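Kurnance Shared Workshop: minutes of the arm build meeting, March 10, 2018

Minutes typed up by me again, as my handwriting is the one people can read (so I'm told). Noboru Katayama in the chair, or on the stool by the kettle, to be exact. The usual lot came, plus two new members who had only popped in to ask about the lathe and got roped in. Welcome!

1. Last time's minutes

Agreed, with one correction. I wrote that the Sakai power supply had been returned to the shop. It had been returned to the shelf. It is still ours and we still owe the kitty for it.

2. Where the build has got to

Noboru went first. The cell now has a name, Skakuneck, which won the vote in November and which I still can't say quickly. He has rewritten the bit of the program that brings the arm down over the table, so it now slows right up for the last stretch instead of dropping like a lift. I was very pleased about this as I'm the one who stands nearest the stop button.

We talked for ages about what to practise on. Wooden blocks are fine but they're all the same shape and we're bored of them. I'd suggested puffed snacks, because they're light and lumpy and no two come out alike, and if the grip is set too hard you'll know all about it. The job is to pick a piece up and get it into a basket, or out again, without making crumbs. We all liked it, and it got its own file on the shared drive, so I suppose it's official. 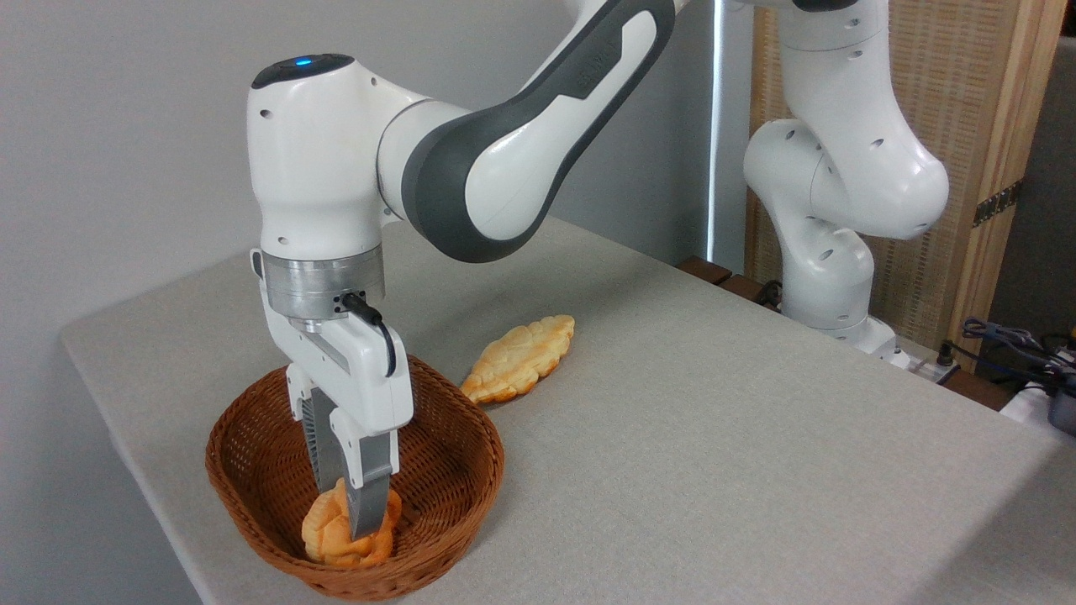
3. Grip settings

This one took up most of the evening. The closing force is a plain number in the settings file, and somebody (me) had left it at 322 after the blocks. Noboru wants it at 287 for anything crisp and would like it lower still for the thin pieces. One of the new members asked if we couldn't stop the fingers on distance and forget force altogether, which started a proper argument, a friendly one. Flat pieces lying on the cloth are the awkward ones, as there's so little edge to get hold of.

Agreed to try both ways and write down what happens each time, in the notebook, in pen. Not on the back of the biscuit packet.

Also agreed: softer pads. Noboru will cut a few test pairs from the rubber sheet in the Brutia drawer. If you take rubber from that drawer for anything else, please leave a note.

4. Cables

I raised this, as I always do. I'd like the leads on the tabletop clipped down along the back edge before we try anything with both arms going together. Everyone nodded. I've put my own name against it, so I've only myself to moan at. Clips are in the tin marked fuses. Fuses are in the other tin.

5. Both arms at once

Not yet. Noboru would like one arm to hold the basket steady while the other does the reaching, and I can see it would look marvellous, but we haven't got the stop button wired to the pair of them. Put off until that's done and tested.

6. Any other business

The snack fund stands at nothing, since we ate the spares. Please bring unopened packets and keep them off the bench when the saw's running.

The door code changes to 2000 for the cupboard only. The front door stays as it was.

Jobs to do

Noboru: finger pads, the lower force setting, stop button wiring.
Me: cable clips, new notebook, these minutes.
New members: have a read of the safety sheet and sign it, then come and have a go.

Next meeting when the pads are ready. I'll send a message round.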